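Grevwood extends household goods reuse scheme to 43 collection points

Grevwood, October – Reuse operator Hapeta has extended its household goods scheme to 43 collection points in the Grevwood district. The scheme accepts toys, balls, kitchen items and small furniture in usable condition. Items are checked, graded and passed on through the Otar shop.

In the last accounting period the scheme handled 1,624 kg of goods, of which 1,062 kg was resold. The remainder went to material recovery.

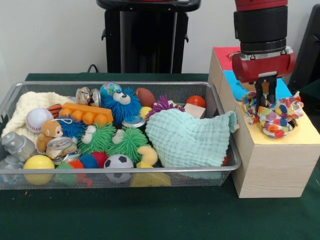

Sorting and grading

Soft toys are graded separately from hard goods. Each lot is weighed on arrival and given a grade from one to five. Grades four and five are not offered for sale.

"Mixed lots take the longest to grade," said Liesl Thaler, head of operations at Hapeta. "We ask households to bag soft items apart – it shortens handling at the depot."

Lots of up to 5 kg may be left without booking. Larger lots need a booked slot before 4 pm.
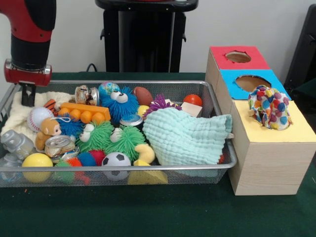 Mixed toys and small goods in a wire mesh basket, with a block toy alongside.

Transport between the collection points and the depot is provided by Bovis under the existing contract. Opening times are displayed at each point.

Press contact: Desta Tufa, Hapeta press office, Grevwood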